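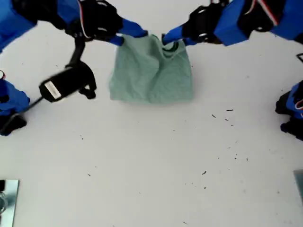

Pale green cloth, darker at the ribbed collar.

Can I dye faded T-shirts back to green without ruining them?

Posted 12/27/18 by Jeptoo Mwakalinga

Hi all! I have a pile of sage and mint shirts that have gone grayish and I'd love to save them. I bought a box of Grilow dye in forest green but I'm scared of blotches. Do I need to strip the old color first? They're all cotton, I have a top-load washer and one big stockpot. Also, does salt matter? My aunt in Grevthorpe swears by it and my sister says it's a myth.

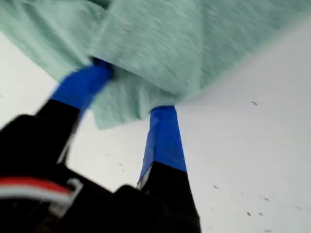

I should add that I tried this once in July with a pillowcase and it came out looking like a camouflage tent, so please go slow with me!

Elfriede Wieser

Oh, you're going to have so much fun with this! No need to strip anything if you're going darker in the same color family. Wash the shirts first with no softener, and put them in the dye damp. Your aunt is right about the salt, at least for all-purpose dye on cotton. Check the box for how much.

The blotches on your pillowcase were probably crowding. Cloth needs room to swim, so use the stockpot for one or two shirts and keep stirring, especially for the first 13 minutes or so when the color grabs fastest.
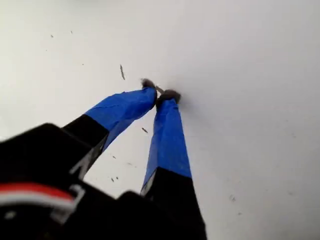 White surface, no shirt in view.

Cover your counter, by the way. I learned that on a white one (goodbye, deposit). And remember the stitching is often polyester, so it may stay the old shade. I love how that looks, like a little outline around the sleeves!

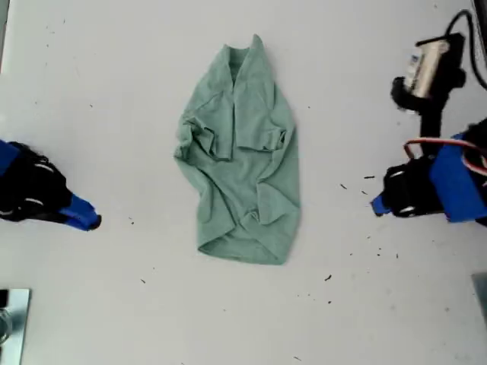 Sage green tee, creases and all.

Rinse until the water runs clear, then wash them alone the first 2 times. Please come back and tell us how they turn out!

Siddiqui

just use the washer, way easier. I did mine with Biltico and it was great. run an empty load with bleach after or your towels go green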